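4.2 Custody of registers after a parish merger

The general law of the Latin Church requires each parish to keep registers of baptisms, marriages and deaths, and it requires later notations, such as marriage or ordination, to be entered in the baptismal register. It says much less about where the books should physically stand once a parish has ceased to exist. In the Diocese of Lesalard this gap was filled by local practice, and the practice differed from one deanery to the next.

Our review covered 38 former parishes and 163 registers. In the Gillow deanery, the decree of merger usually named the receiving parish as keeper of all books, open and closed alike. The old baptismal registers were moved to the sacristy or the office of the new parish, and notations continued to be made in them by hand. In the Trustitz deanery, closed books were sent to the diocesan archive at once, while the last open volume stayed with the pastor until a new register had been started. The decrees there do not state who is to enter a notation in a book that has already gone to the archive. In 2 cases the notation was made in the new parish's own register, under a baptism that had not taken place in that parish.

Such entries matter to the people they concern. A person preparing for marriage is asked for a recent baptismal certificate, and the certificate is expected to carry every notation made up to the day it is issued. Where the notation and the baptismal entry stand in separate books, a certificate drawn from either book alone will be incomplete. Parish secretaries told us that they knew which books had been divided in this way, but that the knowledge was not written down. When a secretary retired, the successor learned of the problem from the first faulty certificate.

The instruction issued by the chancery in May of the year after the first mergers attempted to settle the matter. It directs that the receiving pastor remains responsible for notations in all registers of the suppressed parish, wherever they are kept, and that the archive must enter a notation on receiving his signed notice. A copy of the notice is to be kept in both places. The instruction does not deal with entries made before it took effect, and pastors have read it in different ways. Some have corrected older entries on their own authority, with a dated remark in the margin. Others have left the books as they were and attached a letter.

For the purposes of this study, a register was treated as complete if each notation could be traced to the original entry, either directly or by a written reference. The Sikder index, which lists the registers by place of origin, was used to locate volumes that had been moved more than once. It does not record the contents of the books, and we have drawn no conclusions from it on that point. 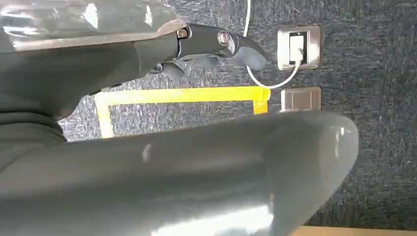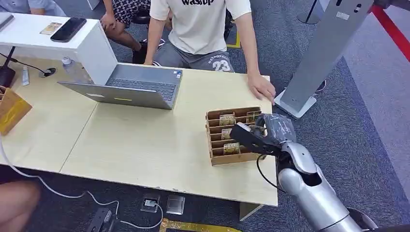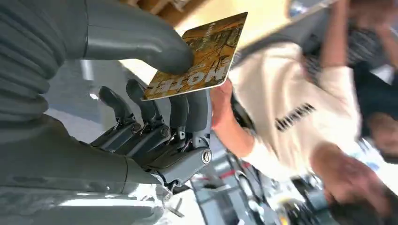
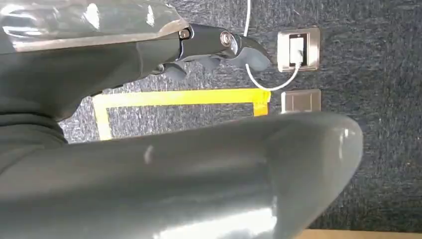

Figure 2. First: robotic finger and arm. Second: table with laptop and wooden card organizer. Third: card held in a robotic hand. Fourth: finger joint of a robotic hand.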